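Dulo notebook, side-work task (sticks and picks)
Jun 1, 2021
Table by the blue bench, wrist bands on both arms

Picking up where Tihomir's page stops. He did the lids and napkins, I'm on the wooden sticks, and I'll say right away that I underestimated the sticks. I'd put them down as the easy one! You open a bag, you fill a cup, you go home. Then I watched it done by people who do it at the end of every shift at Endau and I've filled most of a page with questions.

For whoever reads this after me: Endau wants the restocking cart (the Pusterach one, two arms, not on the floor before September) to take over the table refills, and we're recording the hand version first so there's something to train on. Markers on the wrists and on the white modules, cameras running, no script. Jawad wanted a script. I talked him out of it, because the last time we gave people a script they moved like they were defusing something and we threw out the whole batch.

First thing I noticed is how much goes on around the cup compared with inside it. You have one handful of sticks, held upright, and the other hand open and hovering by the rim, kind of patting or guiding or just being ready. I asked Nilmini what the open hand was for and she said "what open hand?" She's done refills for years. So there goes my plan of asking people to talk us through it.

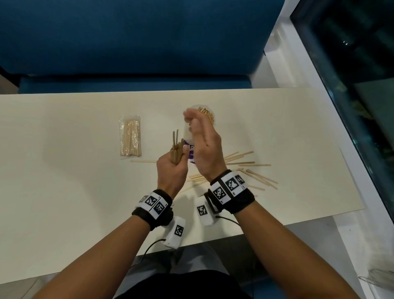 What the loose pile is doing there

The cart spec says bag to cup, direct. People don't do it like that. They put a bunch out on the table and work from the pile, and the bag with the rest in it just stays lying there off to the left. I'd marked the pile as spillage in my first pass over the labels (sorry Tihomir, I know you'd already started copying them across, I've changed them back). Sabina's view is that the pile is where you check them. A split one or a bent one gets seen there and flicked away, and you don't think of it as checking, it's just something your eyes do while your fingers are busy.

Nothing in the spec does that check. Written in the margin in big letters so it doesn't get lost: WHO LOOKS AT THE STICKS? If the answer is "a camera on the cart" then fine, but somebody has to want it, and so far it isn't on anyone's list.

Also the bag itself. Crinkly clear plastic, sticks packed in side by side, and it lies flat, so the grasp comes from over the top with the fingers curled down. The marker tracking was good through the reach. The cable from the wrist block is a nuisance, it ends up lying across the table in a big curve and you find yourself steering around it. Gunawardena promised us shorter ones and I'll chase that again.

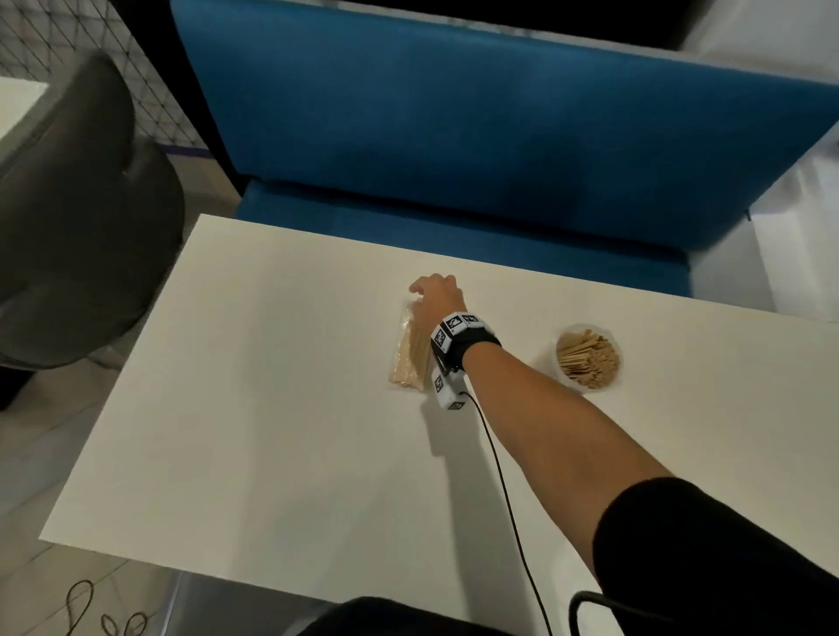 Right hand over the bag of sticks, bowl of toothpicks alongside.

The toothpicks are a separate task and I'm not touching them today. Small round bowl, heaped every which way, and they don't need to stand up or line up, so my hunch is the cart could just pour. Setsuko disagrees (she thinks pouring means picks all over the table and then under the bench) and we've left it at that till we can try it.

Squaring up. I could go on about this for pages. Once there's a decent bundle, one hand makes a fist around it and the other comes in underneath and pinches the lower ends together until they sit more or less even. It's quick, it's all in the fingertips, and I don't see our gripper getting anywhere near it. I tried it myself at my desk afterward and mine came out like a bad haircut. Jawad's idea is to skip it completely and have the cart tap the bundle down on the tabletop, like you would a deck of cards. Worth a try! But the tops already fan out a little in the fist, so I'd want to see how it holds them before I believe it.
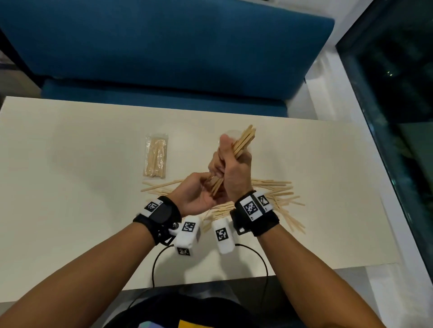 What Endau's people say about it

I stayed for a coffee when we'd packed up, and wrote this part down straight after so I wouldn't tidy it in my head.

Nilmini doesn't mind losing the refills as such. What she minds is that it's the one bit of the shift where you sit down. The schedule has 15 minutes for it and she said those are the minutes when you hear how the new ones are getting on, who needs to swap, whose kid is sick. If the cart does the cups, does she still get the 15 minutes? I didn't have an answer and I told her so. It's not in our project plan anywhere. The plan just has the time down as "recovered."

Sabina was more cheerful about it, her wrists bother her by the end of a long week and she'd hand over the sticks tomorrow. What she asked about was who gets called when it jams. She assumed us. I'm fairly sure Endau's manager assumes her. She'd want training for that and she'd want it paid, and I think she's right, so I'm putting it in my notes to Jawad as a question for Endau with her name left off unless she says otherwise.

To do
Labels: go through the remaining 11 clips, "pile" not "spill"
Shorter cables, Gunawardena, again
Tap test on the table with the gripper (Jawad)
Pour test with the toothpicks, Setsuko to pick the bowl
Ask Endau about the break time and the jam calls before the cart dates get fixed
Return Tihomir's good scissors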